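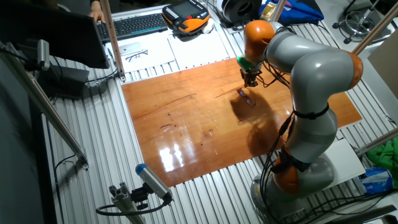 Figure 2. Articulated arm and gripper over the wooden board, with the operator's keyboard and teach pendant at the far side of the table.

4.2 Changes in the operator's task

Before the Valtness cell was introduced, operators at the Clonholm site placed each small part by hand and recorded faults on paper at the end of a shift. With the arm in service, most of their time goes to setup, supervision and recovery from missed picks. The work is carried out at the same table as the arm (Figure 2), and paper notes remain in use beside the keyboard.

All seven operators interviewed reported less strain in the wrist and shoulder. Several also said that they felt less sure of their own skill. Elsie Pickering, a shift lead, described the new role as "waiting with responsibility." Training covered the pendant in detail but gave only two hours to fault diagnosis, and operators learned the rest from one another. Pay grades were not revised during the study period, a point that staff raised in both rounds of interviews.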